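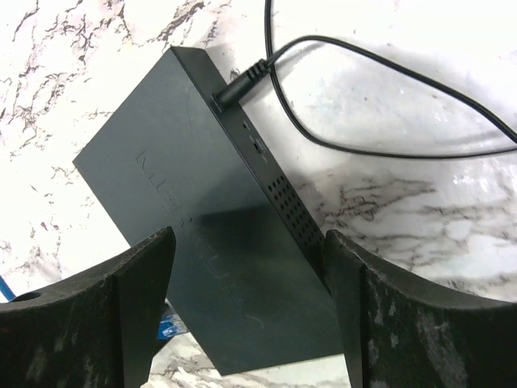

Bench Assistant, Small Electronics (Part-Time)

Skadska is hiring a part-time bench assistant for its workshop on Ndlovu Street. The work is sorting, checking and packing small network gear, power adapters and leads that come back from customers.

What you will do

Match each box with the right power adapter and plug it in to check it. Coil and tie loose cables, label them and put them in the correct bin. Clear the bench and return tools to the toolbox at the end of a shift.

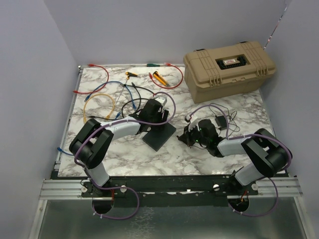
Shifts are four hours, mornings or afternoons, 23 hours a week at most. Most of the work is done standing - stools are available. Returns pick up in September and stay busy through the winter, and we had about 317 items in last month.

What we ask for

Steady hands, good close-up eyesight (glasses are fine) and basic knowledge of plugs and connectors. No degree needed.
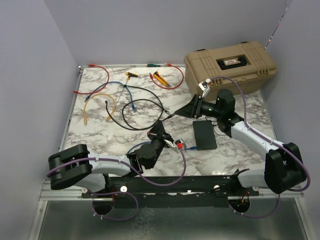 You will be trained for 3 weeks at full pay. Lifting is light, and parking is free behind the building.

To apply, send a short letter and your available hours to Skadska, 806 Ndlovu Street, Hundham. Applications close 2024-10-24.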